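Posted in March by Silvan Aebischer
This site uses cookies. By continuing you accept our cookie policy.
3 shares | 0 comments

Unit 4: Working rules for the bin cell

These notes go with the second lab session. Read them before you come in. Loredana Piras will sign your sheet at the door, and she does ask questions.

Before you power up

Walk around the table once. The bin must be clamped and must not shift when you push it by hand. Tape marks on the table stay where they are – if one peels, tell the person on duty and don't replace it by eye. Keep phones, cups and paper out of reach of the arm.

Speed and people

First runs of any new program are done in reduced speed mode, with one person holding the enabling switch. The limit in the Trudbridge lab is 4 percent of full speed until the path has been checked twice. No hands in the bin while the drives are on. This holds for a paused program too.

Cables

Outside cables need slack at the wrist, enough for the full turn you plan to use, and must not hang low enough to catch on objects or on the bin wall. Turn the wrist through its range at low speed and watch the loop the whole way. Log a cable check every 5 hours of running time on form 1104.

Objects in the bin

Mixed objects are the normal case in this unit. Long handles that cross each other are the ones to watch, as lifting one can drag another. Set the approach height from the tallest object, then add clearance for the wall.
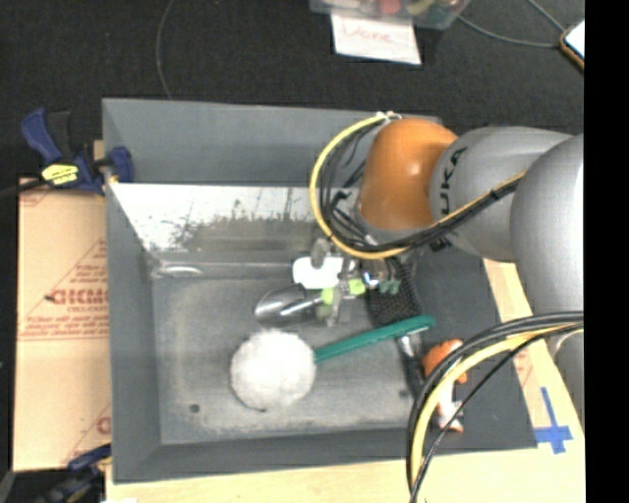 Fig. 2. Arm and gripper over a bin of mixed objects. Note the yellow cable looped around the wrist.

Ending a session

Park the arm clear of the bin, drives off, then take the objects out. Write down any contact with the wall, even a light one. Brundix gripper fingers go back in the drawer in pairs.

Reading for next time: the Ķēniņš handout on risk assessment, first half only.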